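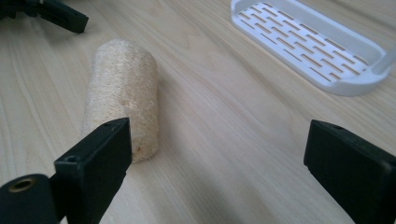

4.2 Loofah against residue

The claim in the Dranley household guide, that a dry loofah "lifts most marks" from pale wood, rests on 13 trials and no control. We were not persuaded. Of the 53 homes that answered our March survey, few could say which marks they meant, or what they counted as gone.

Part of the trouble is the word "clean". Vindovitz scores a table by eye at arm's length, and on light wood that is a generous test. Grey smudges such as those in Figure 3, one long and streaky and the others smaller, are easily lost against the grain under soft light. A scorer in a hurry could pass them. 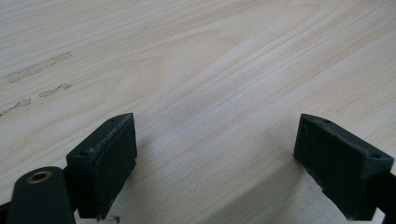 Figure 3. Smudges on a pale wooden tabletop.

Lekell scores by touch as well, though we doubt this settles much.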